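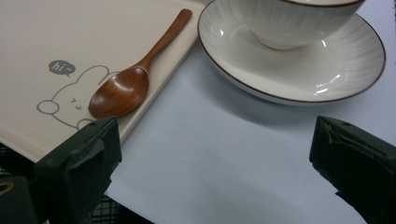
¿Qué conviene presupuestar además de la pinza manual para empezar a registrar tareas de mesa?

Conviene reservar partida para tres conceptos que no figuran en el precio base: el juego de dedos de recambio, la licencia de exportación y las horas de calibración. En la mayoría de los pedidos el segundo juego de dedos se añade después y con portes aparte, lo que encarece la compra.

Pinza manual Okberg, serie Tovar

Herramienta de dos dedos paralelos con accionamiento por gatillo. Se suministra montada y calibrada de fábrica. Las trayectorias registradas pueden reproducirse en un brazo equipado con la misma geometría de dedos; con geometrías distintas hay que repetir la calibración y validar de nuevo la apertura máxima.

Configuraciones

Tovar básica, ref. 1214. Pinza, un juego de dedos, cable de datos y funda de transporte. Precio: 1458 euros, IVA no incluido.

Tovar ampliada, ref. 1458-J. Añade un segundo juego de dedos, base de carga y licencia Jikex para un puesto. Precio: 1927 euros, IVA no incluido.

La licencia Jikex se vincula al equipo informático y no a la pinza. Un laboratorio con varias pinzas y una sola estación de descarga necesita una única licencia.

Consumibles y mantenimiento

Las almohadillas interiores se sustituyen por desgaste visible o pérdida de agarre. Con vajilla esmaltada y mangos barnizados se recomienda revisarlas al cierre de cada jornada. Los dedos admiten limpieza con paño humedecido en agua jabonosa; no deben emplearse disolventes.

Compatibilidad

Adaptador para brazos Skirinov disponible por separado. No incluye tornillería. Para otras bridas, remitir plano acotado antes de cursar el pedido; el estudio de viabilidad no tiene coste, la mecanización sí.

Plazos

Unidades en almacén: salida el lunes siguiente a la confirmación del pago. Adaptadores a medida: bajo consulta. Los presupuestos emitidos en febrero mantienen precio hasta agotar la tarifa vigente.

Planificación de compra

Para un puesto con un solo operador basta la configuración básica. Con 2 operadores por turno es preferible la ampliada, de modo que un juego de dedos quede disponible durante la limpieza del otro. Los centros con más de un puesto pueden solicitar oferta conjunta.

Consultas técnicas y ofertas: Delia Cabral, departamento comercial de Okberg. Indíquese en el asunto la referencia y el modelo de brazo.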